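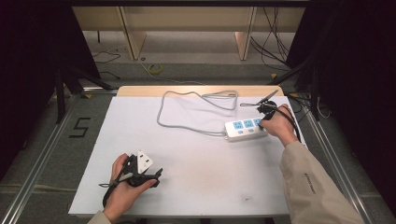 Research News > Awards and Grants > Infectious Disease

Plodholm Institute receives funding for tick-borne illness study

December 21, 2020

The Plodholm Institute has been awarded a four-year grant to study how tick-borne illnesses spread through farm and forest communities. The award comes from the Brenesus Foundation and will pay for field collection, laboratory testing and a long-term health survey.

Quyên Hà, an associate professor of epidemiology, will lead the project. Her group will follow 1654 adults who live or work in the Jaltier valley, where reports of fever after a tick bite have gone up in each of the past three summers. Participants will give a blood sample twice a year and fill out a short questionnaire on outdoor work, pets and recent illness.

"Most of what we know comes from people who were sick enough to see a doctor," Hà said. "We want to find the infections that were mild, or were taken for something else."

Field teams will collect ticks at 22 sites, among them pastures, trail edges and two campgrounds. Each site will be sampled every two weeks from early spring until the first hard frost. Ticks will be sorted by species and life stage, then tested for five bacteria and one virus.

A pilot survey last year gave the group its starting point. Blood samples from 322 volunteers were tested, and 264 of those people agreed to be contacted again. They will be the first to be enrolled in the new study. 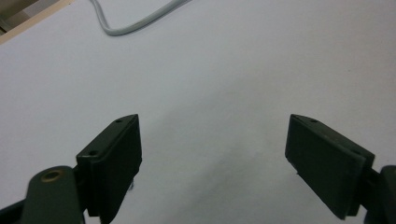

Enrollment for everyone else opens in February. Clinics in the valley will have paper forms, and a phone line will be set up for people who prefer to sign up that way. Farm workers who move during the season can stay in the study – staff will arrange blood draws at partner clinics.

Ngân Đặng, who manages the testing laboratory, said samples will be stored for ten years so they can be checked again if new organisms are found. Test results will be mailed to participants with a letter explaining what they mean and when to call a doctor.

The data will be kept in Tiêu, the institute's sample tracking system, with names and addresses held separately. Yearly summaries by site will be given to county health offices. The first of these is planned for the end of next year's collecting season.

The grant also covers two graduate positions and one field technician. Applications go through the institute's personnel office.

Comments (3)

marsh_road: Will the collection sites be posted? We walk the dogs on the east trail most mornings.

D.L.: I was in the pilot and got my letter in the fall. Glad to see it is continuing. The blood draw took ten minutes.

hayfield77: Are kids included? Ours get more ticks than we do. The article only says adults.

News | Events | People | Publications | Contact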